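Stisska: notes and tables on stripped desktop workstations

README, revised 2026-03-04

What this is

Stisska is a small collection of pictures and hand-filled tables covering office workstations in the state most of them reach before reuse or recycling: side panel off, processor gone, memory gone, drive out or on its way out. It was put together at the Temba workshop and is kept alongside the Jinden parts list, which is older and which I trust less.

There are 390 records. Each one has a board sheet, a drive sheet if a drive came with the case, and a free-text note. The notes are the useful part. The sheets were filled in by tired people from a drop-down menu, and it shows.

What a record claims, and how far to believe it

board_maker: read off the board. A logo printed on the board tells you who sold the machine. It does not tell you who made the board, and I would not use this field for anything finer than sorting by shelf.

socket_state: "empty", "filled" or "covered". Empty means there was no processor in it when somebody looked. It says nothing about the pins or contacts. People keep asking me to add a "good" value and I keep declining, as you can't judge a socket by peering at it from arm's length.

memory_slots and memory_fitted: the first is how many slots the board has, the second how many have something in them. Where the slots sit in two banks either side of the socket, both banks go into the one number. An early version of the sheet had only one bank, so anything entered in January should be checked before you rely on it.

expansion_slots: by type and color. Color is recorded because people at the bench use it ("the blue one"), and for no better reason. Makers do what they like with slot colors. Please don't train anything to believe that blue means fast.

drive_present: yes if a drive arrived with the case, wherever it was when the sheet was filled in. A drive standing beside the case counts. This confuses everyone once.

drive_label: typed from the label when it could be read, blank when it couldn't. Blank is a perfectly good answer. Guesses are not, and I removed 17 of them.

works: deleted. It used to be a field. Half the entries turned out to be opinions.

A typical record

Case on its side, Dell board, no processor, no memory, chipset heatsink still fitted, hard drive out of the case and on edge. The sheet for one like this takes ten minutes if you do it properly — most took less.
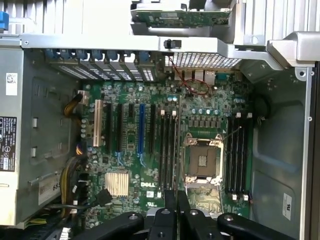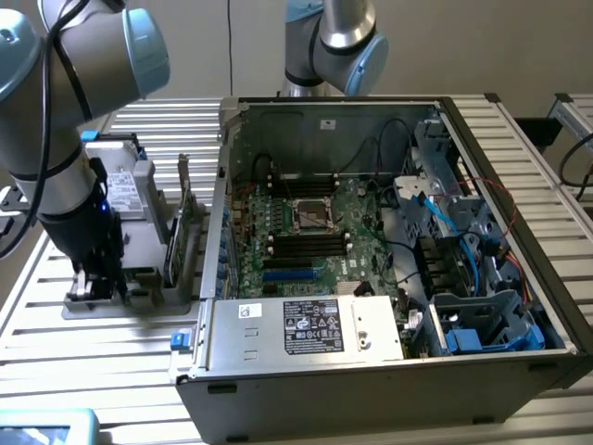 Slot order gets muddled in records of this sort. Someone facing the board from one side writes the expansion slots left to right, someone facing it from another writes them top to bottom, and the table keeps both as if they agreed. Version two of the sheet says to start at the slot farthest from the processor. I have seen it followed, though not often enough to promise anything.

Known problems

The collection leans heavily toward big-brand office machines. Home-built computers barely appear, so any claim you make about "desktop computers" from these tables is really a claim about what companies throw out.

Repeat boards are common. We checked 100 records by hand for duplicates and stopped there. I make no statement on the rest.

The word "caddy" is used for trays, brackets and rails alike. Milow, the script that tidies the notes, tried to fix this and made it worse, turning every "bracket" into "caddy" including the ones holding down coolers. The change was undone, but if you see a cooler caddy, that is where it came from.

Weights are missing. The scale was off and we threw the column out.

What not to use it for

Pricing. Recovery estimates. Deciding whether a machine can be repaired. A bare socket and empty slots mean parts have to be found, and nothing in the tables says whether finding them would be worth it.

Data on drives

No drive was read for this collection and no contents are included. Wiping is handled elsewhere, under its own paperwork, and a record here is not proof that it was done.

Changes

Version two: slot order rule added, "works" removed, guessed drive labels blanked.
Version one: first tables, one memory bank only.

Corrections are welcome if they come with the record number and what you saw on the board. "Looks wrong" goes to the bottom of the pile.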